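The Quiet Wall
Bare panels are back, and they're harder to get right than wallpaper

By Gobnait Egan
Tue 13 February

Print this article | E-mail to a friend 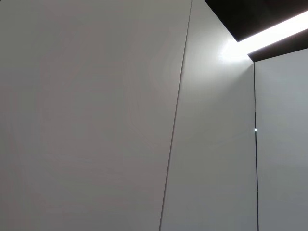 How do you stop a plain panelled wall from looking unfinished?

Pay attention to the joints. Paint can be patched, a light can be moved, but a joint that wanders will bother you every morning until you move house. Decide where the joints fall before anything is cut, keep them thin, and let them be seen.

That's the short version. The long version took me most of a winter, two fitters and a fair bit of tea.

Started with my own back room in Cusgate. Awful room. Three layers of wallpaper, a dado rail that stopped halfway along for no reason, and a chimney breast somebody had boxed in with whatever was lying about. I wanted it calm. Grey, flat, no handles, no hooks, nothing. How hard could it be.

Quite hard. Kartini Halim, who fits panels up and down the Altton road, came on a wet morning and stood in the doorway for ages without taking her coat off. Then she asked what time I used the room. Evenings mostly. She wrote that down and went out to the van for a torch.

The torch is the whole trick, she reckons. Hold it high up, near the ceiling, point it down the wall. Every lump comes up like a hill on a map. Do it before the panels go on, do it again after. A wall that looks perfect at noon can look like a bed someone's just got out of by eight at night.

Pale grey is worst for it. Also the best, if you like that sort of thing, and I do. The same tin of paint goes cool by the window and faintly brown further in. People ask if I used two colours. One colour, one tin, matte. Anything shinier and you're looking at the lamp all evening instead of the wall.

I got my panels from Siregar, a small yard, mostly shop fittings. 385 for the lot, cut to size, and 15 for delivery. Kisberg quoted me 500 for much the same but theirs came with a printed grain, and I'd had enough of pretend wood with the last kitchen.

On to joints, then. Two schools here and they don't get on.

One lot fill everything. Tape, skim, sand, paint, so the wall reads as a single sheet. Lovely when it's new. Houses move though, mine especially, and come July the first hairline cracks were showing at my neighbour's. He did the lot again. Cracked again.

The other lot leave a gap and call it a feature. Kartini is in this camp. A thin dark line, same width top to bottom, backed with black so you don't see the batten behind. If the house shifts a touch the gap takes it up. It also gives the eye something to follow, which a big blank wall badly needs.

Rizal Sembiring does it the first way and thinks the gap is a dust trap. He's not wrong. I go along mine with a dry paintbrush every couple of weeks, it takes no time, and I find I don't mind doing it.

Corners and changes of angle need thinking about too. Old rooms are never square. You can pack the wall out until it is, and lose a hand's width of floor, or you can let the panels meet at whatever slight angle the room wants. I let them. Put the joint exactly on the bend and it looks meant. Put it an inch to one side and it looks like a mistake, becuase it is one.

Lights last. Or rather first, the cable has to go in before the panels do, ask me how I know. High up is kind to a plain wall if the surface is good. You get a soft glow under the ceiling that thins out on the way down. Too close and it picks out every fault. Kartini had me stand on a chair holding a lamp at different distances while she sat on the floor saying back, back, no, forward. We marked the ceiling in pencil. The mark's still there.

A few things I'd do differently. Order one spare panel. Let them sit in the room a few days before fitting, mine went up straight from a cold van. Number the backs. Wipe with a barely damp cloth only, matte paint holds a grudge and a scrubbed patch will shine forever.

And don't hang anything for a month. I had a mirror ready to go, big brass thing, had the drill out and everything. It's in the hall now. The room didnt want it.

Print this article | E-mail to a friend

Related features
Skirting boards: keep, paint or rip out
A small bathroom in Altton, done twice
Which white? Ten tins tested on one wall
Living with a boxed-in chimney

Reader comments (3)

Tirta Sinaga
Did the gap method in our hall. Black backing is a must, we used grey first and it looked like a bad fill. Had to take two panels off again.

Ilham Ngau
What width did you go for on the joints? You say thin but how thin. My fitter wants to go quite wide and I'm not sure.

Tirta Sinaga
@Ilham ours are 3mm. Wider than that and the kids post things in them.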